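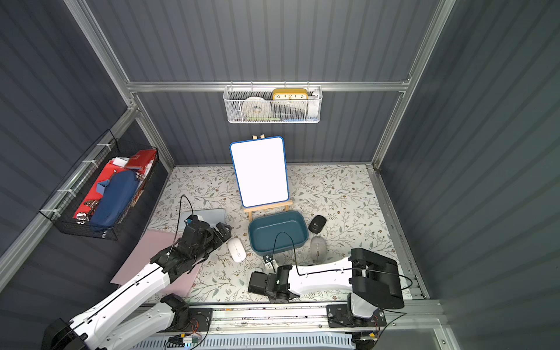 3 共用台面上小件物品的收纳与归位

3.1 研究范围与术语

本节讨论共用工作位上小件物品的放置方式。所称小件物品,指单手可以拿起、不固定于台面、在一次使用中可能被移动多次的用品,包括鼠标、胶带、夹子、小型时钟、布袋、文件袋、纸张以及便携书写板等。显示设备、座椅、固定灯具和接线装置不在讨论之内。

前一节已经说明,共用工作位与个人工作位的主要差别在于使用者的更替。个人工作位上的物品即使摆放杂乱,其主人通常仍能凭记忆找到;共用工作位则要求后来者在没有口头交接的情况下判断哪些物品可以使用、哪些物品属于该工作位、使用完毕后应放回何处。Thepsuriya与Surdu在本项目的前期报告中将这三项判断合称为“接手判断”,本文沿用这一说法。

为避免混淆,文中对几个用语作如下约定。“容器”泛指托盘、网篮、盒、袋等一切可以盛放物品的器具。“台面”指使用者直接在其上操作的水平面,无论其下为桌、架或铺有垫层的平台。“围面”指台面周围的竖向表面,包括墙板、隔板及其框架。“归位”指使用者在结束使用时将物品放入或放到规定的位置;物品只是离开了操作区域,但未到达规定位置的,记为“移开”,不记为归位。

“移开”与“归位”的区分在记录中有时难以把握。例如鼠标紧贴托盘外缘放置,使用者本人可能认为已经收好,记录人员则只能依照位置规定判断。本研究对此类情况采用从严原则,即物品主体未进入容器轮廓之内的,一律记为移开。这一原则使归位的数量偏低,解读有关结果时应予注意。

3.2 观察地点与记录方法

观察在四处场所进行,依次为Lindodach的阅览工作区、Camier的样品整理室、Willems的培训教室和Prarnberg的公共制图室。四处场所的管理方式不尽相同。Lindodach与Prarnberg允许使用者自行选择工作位,不作登记;Camier按班次分配,同一工作位在一日之内由不同人员先后使用;Willems的工作位随课程安排变动,使用者更替最为频繁,且更替往往集中在很短的课间时段内。

纳入观察的工作位共40个,参与者共92人,所有参与者均在开始前收到书面说明,并可随时要求删除与本人有关的记录。最终保留的有效归位记录为776条。每条记录对应一件物品在一次使用结束时的状态,内容包括物品类别、所在容器或所在台面区域、朝向、是否遮挡其他物品,以及下一位使用者取用该物品之前是否作过调整。

记录表由Arnout Geerts设计,于2018/2/24定稿,此后未再修改栏目。定稿前的试用版本曾包含“整洁程度”一栏,由记录人员按主观印象打分。试用期间发现,两名记录人员对同一工作位的评分时常相差悬殊,其中一人倾向于将物品对齐视为整洁,另一人则更看重台面中央是否留出空处。该栏因此删除,代之以对位置与遮挡关系的逐项记录。

记录人员不在使用者操作时停留于工作位旁。使用者离开后,记录人员到位记录,不移动任何物品。需要确认容器内被遮挡的物品时,先记录可见部分,再在备注栏写明“未辨认”,不得凭经验推断。此项要求在网篮类容器的记录中尤为重要,因为网格虽可透视,放在底部的扁平物品往往只露出边缘,从外侧可以看出颜色,却不足以判断其用途。

3.3 物品分类

小件物品按使用时的动作和存放时的要求分为5类。

第一类为手持操作用品,以鼠标为代表。此类物品使用频繁,外形多为弧面,底部平整,适合平放,不宜叠放。由于没有适合悬挂的部位,放入较深的容器后容易翻倒,取出时需再次调整朝向。有线鼠标与无线鼠标在归位时的表现有明显差别,前者受线缆牵制,后者则较易被带离原工作位。

第二类为成卷或成块的消耗用品,包括各种胶带、便签和标签纸。胶带卷既可平放,也可侧立。平放时占用面积较大,但不易滚动;侧立时从正面能够看到卷身宽度,便于区分宽窄规格,然而需要容器壁或邻近物品提供支撑。

第三类为柔性物品,包括布袋、文件袋和折叠的织物。此类物品没有固定形状,放入容器后会占据剩余空间,并对其他物品形成覆盖。它们单独存放时很少造成困难,与小件硬质物品同置时则常使后者难以被发现。

第四类为零散夹具,包括金属夹、回形针和扎带。单件体积小,多成簇出现。此类物品若无专用的小格,通常会落到容器的边角处,使用者取用时须用手指探入。

第五类为展示与参照用品,包括时钟、小型白板和立式标牌。此类物品在使用过程中不一定被触碰,但须保持可见。其存放位置与使用位置往往相同,因此所谓“归位”主要是恢复朝向和清除遮挡。

以上分类以用途和形态为依据,不涉及物品价格,也不涉及归属。Camier方面曾建议将贵重物品单列,经讨论未予采纳。价格会影响使用者是否愿意把物品留在共用工作位上,却不能直接说明该物品应当平放、侧立还是悬挂。

3.4 容器形式与所处高度

观察中出现的容器可按所处位置分为台面容器与围面容器。台面容器以浅托盘为主,围面容器以网篮为主,后者或挂在横杆上,或固定在侧面的墙板框架上。两种容器常在同一工作位并用,其分工却很少有书面规定,多由最初布置工作位的人员决定,再由后来的使用者逐渐改变。

图1给出了一种两者并用的布置。正后方横杆的中部挂有白色金属网篮,篮内右侧为一只芥末黄色的长方形时钟,左侧为一卷侧立的白色宽胶带;左侧围面另装有黑色网格篮,边沿以白色扎带系在框架上,篮中大部分空间为鲜红色的袋或文件夹所占,前方斜放一只深蓝色织物小袋。操作区域中央立有带蓝色边框的小白板,置于浅色木制画架上,其正前方为青蓝色浅托盘。托盘内未放物品,三只鼠标分别位于托盘两侧。

就物品与容器的对应关系而言,该布置有几点值得讨论。时钟属于第五类,放在正对操作区域的网篮中,钟面可从前方辨认,网篮在此兼具支架的作用。胶带属于第二类,与时钟并列而不相遮挡,取用时不必先移动时钟。相比之下,侧面网格篮中的柔性物品占据了较多空间,金属夹则聚在篮内物品的左下角处,与前述第四类物品在无小格容器中的分布情形一致。

托盘与鼠标的关系更具代表性。托盘为长方形,转角呈圆弧,在形式上足以提示其盛放功能,但物品与托盘相邻这一事实本身不能作为归位的依据。按3.1所述的从严原则,托盘旁的鼠标均不计入归位。类似情形在各观察场所都有出现。托盘处于操作区域以内时,使用者可能把它视为操作对象的一部分,也可能把它视为存放处,两种理解会导致完全不同的摆放结果。

Margareta Surdu据此提出,应将“容器可用”与“容器被认作可用”分别记录。前者可由空间条件判断,例如容器内是否有余地、开口是否朝上、手能否不受阻碍地到达;后者只能通过使用者的行为或事后访谈了解。本研究采纳了这一建议,在访谈中增设了关于容器用途的问题。

3.5 围面容器的使用情况

围面容器的主要优点是不占用台面。在Lindodach和Prarnberg,使用者需要展开较大的纸张或图样,台面上任何固定放置的盒或盘都可能被移至一旁,甚至放到地上。将容器移至围面后,这种情形有所减少。两处场所的使用者在访谈中都表示,抬手即可取到的网篮比抽屉方便,主要因为篮内物品从外面就能看见。

围面容器也有其局限。首先是深度问题。网篮较深而物品较薄时,物品会沉到篮底,使用者需将手伸入并越过上层物品。在Camier,标签纸和薄尺常年积在篮底,管理人员按月清理时才会发现。改用浅篮之后,沉底现象减轻,但时钟、胶带卷等较高的物品重心升高,在使用者碰触横杆时容易倾斜。

其次是固定方式。观察到的固定方式包括挂钩、夹扣、螺钉和扎带。挂钩便于拆装,网篮的位置也因此经常变动,后来者未必能在原处找到。扎带固定较为牢靠,更换位置则须剪断重装,使用者一般不会自行调整。从归位的角度看,位置固定的网篮更容易形成稳定的使用习惯;从维护的角度看,可拆的网篮更便于清洁。两种考虑在Willems的培训教室中曾引起不同意见,最后的处理办法是正面横杆用挂钩、侧面框架用扎带,正面篮放常用物品,侧面篮放不常取用的袋和文件。

再次是墙板本身的影响。竖向棱纹的板材表面不平,吸盘和背胶挂件难以附着,因而收纳器具只能借助框架和横杆安装。这一限制使容器的横向位置由框架决定,使用者的惯用手、身高等因素只能通过调整容器高度来兼顾。Prarnberg的制图室曾在波纹板上试贴背胶挂钩,八月间多数脱落,之后全部改为挂在横杆上。

最后是色彩与背景的关系。深色围面上的白色网篮较为醒目,黑色网篮则容易与背景相混,其轮廓主要依靠篮内物品显现。若篮内放有颜色鲜明的袋或文件夹,使用者能够很快注意到该处有容器,但注意力也会集中于这一件物品,对其周围的小件物品反而容易忽略。Camier的使用者在寻找金属夹时,多次先检查台面托盘,而后才查看侧面的黑色网篮,尽管夹子一直放在后者之中。

3.6 台面容器的使用情况

台面托盘的突出特点是取放路径短。使用者不需抬手,也不需改变坐姿。对鼠标等手持操作用品而言,浅托盘在尺寸和深度上都较为适宜,放入后物品保持平置,朝向可以预先对齐。

然而,路径短并不必然带来较好的归位效果。访谈显示,使用者在结束操作时往往认为物品“已经在旁边了”,因而没有必要再作一次移动。托盘与操作位置之间的距离过近,归位动作就失去了明确的起点。Kidus Tufa在Willems所作的补充访谈中记录了一名受训人员的说法:“如果托盘放在远一点的地方,我会记得把东西收进去;就在手边的时候,我觉得它们已经收好了。”

为检验这一说法,研究小组在Willems调整了部分托盘的位置,由白板正前方移至工作位的侧边,其他条件不变。调整后,使用者在离开前将鼠标放入托盘的情形增多,但同时也有使用者反映,托盘移到侧边后容易被衣袖碰到。后续又将托盘略向内收,并在其下铺设防滑垫,碰触问题得到缓解。由于课程安排和人员构成在调整前后并不相同,上述变化不宜全部归于托盘位置。

托盘的颜色也受到关注。单色托盘与花纹垫面的反差较大时,托盘的边界清楚,使用者易于判断物品是否已放入。垫面若印有细密的枝叶或花卉图案,浅色小物件直接放在垫面上时较难发现,放入托盘内则清晰得多。Lindodach的工作区原使用素色垫,后因更换批次改为印花垫,更换之后遗落回形针的情况有所增加,管理人员随后在每个工作位加配了一只小盒。

鼠标的颜色与此有相近的作用。黑色鼠标在浅色垫面上易于辨认,白色或浅灰米色的鼠标则与奶油色一类的垫面较为接近。对多只鼠标共置的工作位,颜色差异还承担着区分的功能。部分场所在鼠标尾部贴有编号,编号磨损后,使用者转而以颜色相称,例如“黑的那只”或“带灰缝的那只”。这种称呼在同一批使用者之间足以沟通,更换人员后则可能失效。

3.7 展示用品与遮挡

小型白板的用途因场所而异。Willems用其书写课题名称和分组,Camier用其记录样品批次,Lindodach与Prarnberg则多用于留言。将白板立在画架上,比平放或斜靠更便于阅读,但画架的支脚向外张开,所占台面面积大于白板本身的厚度所示。使用者在布置工作位时常低估这一点,把托盘或其他物品紧靠支脚放置,以致移动托盘时带动画架。

白板立于操作区域中央时,对后方围面容器形成一定遮挡。遮挡的程度取决于使用者的坐高、白板的高度以及网篮的悬挂高度。在可能的情况下,应使网篮的主要可视面高于白板上缘。时钟一类须随时查看的物品宜放在网篮上部或靠前的位置,不应放在白板正后方的低处。

白板上没有文字时,使用者对其作用的理解也会出现分歧。有人将空白板面视为可以自由书写,有人则认为前一位使用者刚刚清理完毕,不应再写。Camier的处理方式是在板框一角标注用途,而板面保持空白。该做法简单易行,在其他三处场所也得到了较好的评价。

遮挡并不限于白板。柔性物品对容器内其他物品的遮挡更为持久,因为使用者通常不会为了查看下层而将整只袋子取出。记录中,文件袋和布袋同置一篮时,较小的一件多被放在前面或压在上面,以保持可见。这一做法是使用者自发形成的,管理规定中并未写明。它在短时间内有效,但每加入一件新物品都需重新调整顺序,一旦有人省略此步,后面的使用者便只能看到最外层。

3.8 交接时的物品状态

使用者更替时,工作位上的物品可能处于三种状态:已归位、移开而未归位、仍处于上一次操作时的位置。第三种状态最容易识别,后来者多会主动整理;第二种状态则常常延续下去。物品既不妨碍操作,又未显得明显错置,使用者缺少整理的理由,下一次离开时也倾向于照原样留下。

Josefien Van Beek将这种延续称为“位置继承”。她在Prarnberg追踪了若干只鼠标和若干卷胶带的位置变化,发现物品一旦在规定位置以外停留过几次交接,该处便会被使用者当作规定位置,甚至有人将管理人员放回托盘的鼠标重新取出,摆到托盘旁边。访谈中,使用者对此的解释相当一致,即“一直是放在那里的”。

位置继承并非总是不利。在Lindodach,胶带原规定放在台面盒内,后来逐渐移至后方横杆上的网篮中。管理人员起初多次纠正,之后发现网篮中的胶带更少遗失,便将规定改为与实际相符。此后归位记录明显改善,而使用者的行为几乎没有变化。由此可见,归位率的高低部分取决于规定本身是否合理,不能单独用来评价使用者是否配合。

不同类别物品的继承速度也有差别。手持操作用品移动频繁,新位置形成得快,消失得也快。展示用品位置稳定,继承之后不易改变。柔性物品多留在容器之内,位置变化主要表现为篮内前后次序的改变。零散夹具的情况最为分散,常见于容器边角、垫面接缝和画架支脚旁,很难说形成了固定位置。

3.9 布置建议

根据以上观察,研究小组对共用工作位的收纳布置提出若干建议,供各场所结合自身条件参考。

手持操作用品宜配备浅托盘,托盘置于工作位侧边,与展示用品的支脚保持间距。托盘大小应能使全部应归位的物品平放而不相叠。存放多只鼠标的,可在托盘底部标出轮廓或以隔条分开,并在工作位显著处注明应有的件数。

时钟与胶带等需要从正面辨认的物品,可放入正面横杆上的网篮。网篮深度以物品露出或能透过网格清楚看到为宜。篮底另加浅托片,可防止薄片类物品沉至底部或从网格间滑落。

袋、文件夹和纸张宜集中放在侧面网篮,不与零散夹具混放。夹具应另配带盖小盒或磁吸条。若条件所限必须同篮,应在篮内前侧设置小格,使夹具不致被柔性物品覆盖。

垫面与容器的颜色应有明显差别。选用印花垫面时,托盘宜用单色;选用浅色垫面时,应避免仅配备同类浅色的小件用品。墙板为深色的,优先选用浅色网篮,已装有黑色网篮的,可在边沿加贴浅色标识。

每处场所应定期核对规定位置与实际位置。连续多次出现同一偏差的,先检查容器的位置、深度和遮挡情况,再考虑是否需要提醒使用者。核对时不宜由同一名人员长期负责,长期接触同一工作位的人员同样会受到位置继承的影响。

3.10 局限

本节所依据的记录均在使用结束之后取得,未包含使用过程中的动作,因而无法说明物品是在何时、经过几次移动到达最终位置的。对移开而未归位的物品,亦无法区分是使用者有意放置还是操作中推移所致。

四处场所的工作位在尺寸、围面材料和容器数量上存在差异,未作统一改造。研究小组认为,保留原有条件有利于了解日常使用的真实情况,但也使场所之间的比较受到限制。文中凡涉及场所差异之处,均应理解为对各自条件下情形的说明。

此外,访谈对象以愿意接受访谈者为限。Willems的受训人员因课程紧凑,多数只回答了部分问题;Prarnberg的长期使用者则回答较为详尽,其意见在材料中所占篇幅也较大。Tufa与Van Beek在整理访谈时对两处材料分别编码,未合并计算。有关容器用途认知的原始问题及编码规则列于附录,附录中同时收录了记录表的各栏说明。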